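# Family Rules About Appearance: Hair, Make-up and First High Heels

Year 2 project report, Childhood and Family Studies
13th August

## 1. What the project was about

This project looked at the rules parents make about how their children look, and at what happens to those rules as the children get older. I kept to three subjects: cutting or dyeing hair, wearing make-up, and wearing shoes with a heel. I left out clothes in general, as that would have been a project on its own, and school uniform, which is covered by the module reading.

I wanted to know who in the household made the rule, whether it was ever explained, and whether younger brothers and sisters got the same rule as the eldest.

## 2. How it was done

I used a paper questionnaire and a set of longer written replies. The questionnaire went out through two places, the community library at Sketilgate and the student common room in Plonitz House. I left 100 copies between them and got 87 back. All of the people who answered were adults looking back on their own childhood. I did not ask children anything, as the ethics form for that takes longer than the project allowed.

The questionnaire had nine questions on one side of paper. The back was left blank with the heading "Anything else you remember", and this turned out more useful than most of the front. Typed up, the replies on the back came to 2148 words, and some people had carried on up the margins.

The replies were sorted by hand first and then entered into Isah, the coding program on the department computers. I had planned to use Isah from the start but the licence had lapsed and was not renewed until October, so the early sorting was done with highlighters. When I compared the two versions they were close enough to keep the hand-sorted headings.

## 3. Hair

Hair had the most rules and the longest answers. The usual rule was that it could not be cut short or dyed until a certain age, most often the move to secondary school. Several people wrote that the rule was really a grandmother's and that their mother only passed it on. One had waist-length hair until she was twelve and was told it would be "a shame" to cut it. She cut it with kitchen scissors in the bathroom and then had to be taken to a hairdresser to have it evened up.

Fathers came into the hair answers less than I expected, except where boys wanted theirs long. Then it was nearly always the father who objected, and the rule tended to last until the boy left home or had a job.

Dye was treated as more serious than cutting. A number of people were allowed a wash-out colour in the summer holidays as a halfway step – it had to be gone by the first day of term. Two people wrote about it not being gone by the first day of term.

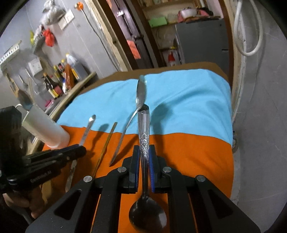 Younger children did better on hair than eldest ones. Where the eldest had waited for years, the next one down was often allowed the same thing a good while sooner, and the eldest had not forgotten it. This was the strongest feeling anywhere in the replies. One person in her fifties wrote half a page about her sister's perm.

## 4. Make-up

The rules on make-up were less clear. Many families did not have a rule until something happened, such as a child coming downstairs in blue eyeshadow before a party, and then one was made on the spot. Lip balm with a tint was the item most often argued over, with children saying it did not count and parents saying it did.

Quite a few people put make-up on at the bus stop and took it off again on the way home. Most thought their mothers knew. I have no way of checking that from this kind of data and have only recorded it as what they believed.

## 5. Shoes with a heel

I nearly left this section out, as the answers were short. The first pair was usually for a wedding and the height was settled in the shop. Reasons were given more often here than for hair or make-up, and they were practical ones: bad for the feet, you will fall over, you will have grown out of them by Christmas.

## 6. Problems with the method

- Sketilgate library is mostly used by older people in the daytime, so the replies lean towards childhoods before the 1990s.
- Question 4 asked "Who decided?" and gave only "mother" and "father" as boxes. It should have had a line for someone else. People crossed the boxes out and wrote "Nan".
- People remember the rules they minded. A rule that caused no trouble probably did not get written down.
- My coding headings were tried out on Alum, the practice set used in our methods class, and one or two of them never fitted my own replies well.

## 7. What I would do next

I would ask parents and their grown-up children the same questions separately and put the answers side by side. I would also drop the heels section and use the space for glasses and braces, which people kept bringing up on the back of the sheet although I had not asked about either.

The blank questionnaire and the list of headings are in the appendix. The full report is limited to 1000 words, so the longer replies are in a separate folder held by the department office.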